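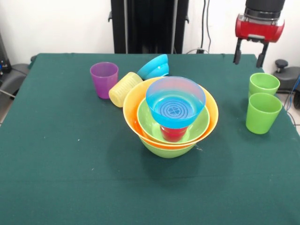

Issue #1857

Search tickets Enter keyword or ticket number Go

Table clearing: stack planner puts a bowl on top of a cup
Opened by: Kanako Nishimura
Component: Forance stack planner
Status: Open, workaround found

I'm filing this as a bug, but let me say first how much fun it has become to watch this thing clear a table. In November I would have told anyone at Raltby that a robot clearing up after lunch was years off. Now I'm writing a ticket about the order it stacks the bowls in, and that's a much nicer problem to have!

What I expect: bowls go in one stack, large ones at the bottom, and cups are left alone until the bowls are finished.

What I get: sometimes a cup ends up in the stack and the planner carries on over it. The state I keep coming back to has the red cup standing in the inner green bowl with the light blue bowl perched on it. The blue one sits a little high, and a person would spot that from across the kitchen and take the cup out. Forance marks the stack "complete" and moves on to the green cups.

It doesn't happen every time. I went through 555 logged runs and tagged 60 with a cup somewhere in the bowl stack. The rest either finished properly or stopped for ordinary reasons (missed grasp, time limit, me tripping over the network cable).

Things tried, in order:

1. Restarted the planner between runs. No change.

2. Swapped the tablecloth setting from "light" to "dark". Cup outlines in the log are a bit cleaner, but the wrong stacks still turn up.

3. Turned on the overhead check. I had high hopes for this one. From above, a cup is mostly a circle inside a circle, and so is a small bowl. The yellow cup lying on its side gets labeled correctly nearly every time, while the upright ones flip between "cup" and "bowl, small" from one update to the next.
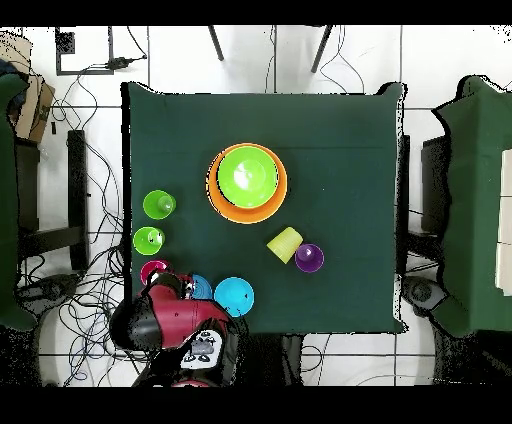

Head view, yellow cup on its side next to the upright purple one.

4. Raised the label confidence limit. Better labels, but the arm now waits so long that I could have washed everything myself. Put it back.

5. Looked at the grasps on their own, with stacking switched off. I wanted to know if the hand was part of the problem. As far as I can tell it isn't. Rim grasps on bowls are good, including the big orange one, which I had expected to swing or slip because it's held at one side only.
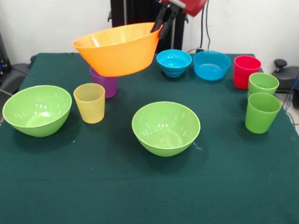 6. Forced the order by hand: every bowl first, no cup allowed as a target or a base until the bowl list is empty. This is the workaround. I ran it 200 times and got no cup in the stack. It costs some time when a cup is standing in the way, as the arm goes around it and the path it picks can be pretty silly.

Reply from Claviretti support, 10:40
Thanks for the detailed log. Could you send the planner file from one of the bad runs? We think the stack height is read once, before the first bowl is placed, and never checked again. A raised bowl would then look fine to it.

Reply from Kanako Nishimura, 2:15
Sent, plus one good run to compare. The height idea fits what I see. Could the check run after each placement? Even a slow one would do, I'd happily trade the seconds.

You asked on the phone whether I'd call this ready for a real kitchen. For plastic dishes on a bare cloth, with someone nearby - close, and closer than I thought I'd be saying this year. For the sink at the Amano office after a birthday, no. There are forks in there, and cake, and mugs with tea still in them. I do want to try it, though.

Leaving this open until the height check is in. Workaround stays on at our end.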